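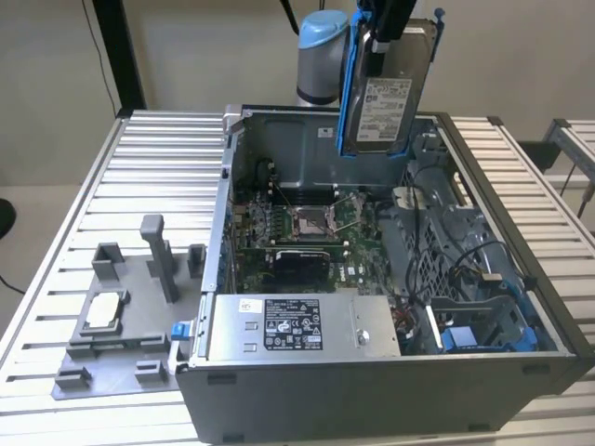

図5-1 側板を外したデスクトップ型筐体の内部と、青色のマウンタに収めた3.5インチハードディスク

# 第5章 筐体の構成と記憶装置の着脱

本章では、デスクトップ型コンピュータの筐体を開き、内部の主要部品を識別したうえで、記憶装置を正しく着脱する手順を学習する。第4章で扱った静電気対策および工具の取扱いは、すでに習得しているものとする。

筐体は、図5-1のように横に倒し、開口部を上に向けて作業台に置く。この姿勢では、基板、電源装置、拡張カードの位置関係を一度に確認することができる。図の基板はCPUを装着していない状態であり、ソケットの金属製固定枠と、その脇のレバーが見える。ソケットの接点はきわめて変形しやすいため、工具や指先を近づけてはならない。

電源装置の上面には定格ラベルが貼付されている。受講者は作業に先立ってその記載を読み取り、出力を記録票に転記すること。実習課題では定格400Wの装置を前提として消費電力を計算する。計算の方法は巻末の付表に示した。

3.5インチハードディスクは、マウンタと呼ばれる樹脂製の枠に収めて筐体に取り付ける方式が広く用いられている。マウンタを使用すると、ドライブ本体をねじで直接固定する方式に比べ、着脱に要する時間が短縮される。ただし、枠の爪が確実にかかっていない場合には、振動による異音や接触不良の原因となる。装着後は、枠の両側を軽く押して固定を確かめる。

フルンデヴィル地区の研修施設で使用する教材機では、部品ごとに管理番号を定めている。ドライブを取り外した際は、製品ラベルの型番と管理番号を照合し、Vodo管理台帳に記入する。台帳の様式は291ページに掲載した。

## 本章の学習目標

- 筐体内部の主要部品の名称と役割を説明できる。
- 電源装置の定格ラベルから必要な数値を読み取ることができる。
- マウンタを用いてハードディスクを着脱し、固定状態を点検できる。

## 実習上の注意

作業は2人1組で行い、一方が手順書を読み上げ、他方が操作を担当する。電源ケーブルが抜かれていることを双方で確認するまで、内部に手を触れてはならない。取り外したねじは種類別に受け皿へ分け、ドライブは衝撃を与えないよう緩衝材の上に置く。

## 5.1 筐体内部の区画

筐体の内部は、基板を取り付ける区画、電源装置を収める区画、記憶装置を収める区画に大別される。各区画の配置は機種によって異なるため、以下ではまず基板の区画を取り上げ、部品の取付位置と配線の経路を順に述べる。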